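4.2 Dry goods and the divided box

Figure 3. Cream-white storage box with lengthwise partitions; pouch of corn starch standing on the table.
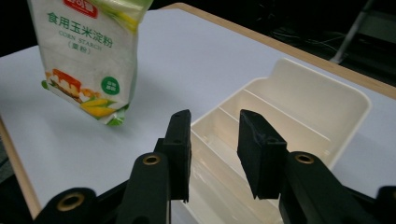 Thibodeaux disagrees that partitions help at all with powders. His view, given in comments on our draft, is that narrow slots suit packets and sticks, and a soft bag of starch or flour just slumps over the divider and gets folded in half. Fair point. We kept the divided box in the study anyway, households in the Hutchins set kept buying them.

What we coded. Every dry good got two marks: where it was stored, and whether the printed front could be read without lifting it. Starch is a good test case. Used a spoonful at a time, bag stays open for months, usually ends up behind something. In the Citari kitchens 8 cooks said they had bought a second bag while the first was still in the cupboard. Two of them had done it more than once.

Upright pouches did better then we expected. A pouch that stands on its own keeps its label facing out, and people found it quicker than the same starch decanted in a plain jar. Chambi's earlier notes from Plestier say much the same about sugar and dried beans. No jar labels there either, which may be the whole effect. Not tested.

Long narrow compartments: fine for seasoning sachets, noodles, chopsticks. Poor for anything wider than the slot (obvious, but see Table 2, it was still the most common complaint). Cooks wanted to pull a divider out and mostly couldnt. Removable partitions were left for the December round, along with lids and the question of how far back on a shelf a box can go before the far end stops being used. Shelf depths are in the appendix.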